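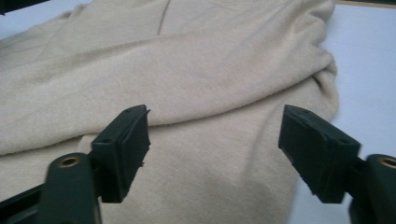
February, notebook, Prondano physics branch. Rope joints still stretch when the hanging body is much heavier than the links. With a mass ratio of 5 it looks fine, at 100 the bottom link pulls away from its anchor by more than its own length. Started on the cloth side as well, using the same solver. What I want is a rest shape like the beige garment on the white table, where the top layer lies over in one long rounded roll and holds it. Ours goes flat every time, or folds to a hard crease. Bending stiffness is probably being scaled by the time step again, same mistake as in the Nistor demo.

Went back to ropes after lunch. Ran the solver at 240 steps per second with one iteration each, instead of 60 with four. Same cost on paper, much less stretch. The heavy body now swings without the links opening up. Still some jitter when it comes to rest.

Sleep threshold: bodies were being put to sleep at the top of the swing, where the speed is near zero. Added a check so that a body has to stay slow for several steps in a row. Test 198 passes now, it had been failing since the Brukow merge.

To do:
Move bending stiffness to compliance form and divide by step squared.
Rerun the Jolley tower test with the new step rate.
Check whether friction is applied before or after the joint pass. I think after, but the comment in the code says before.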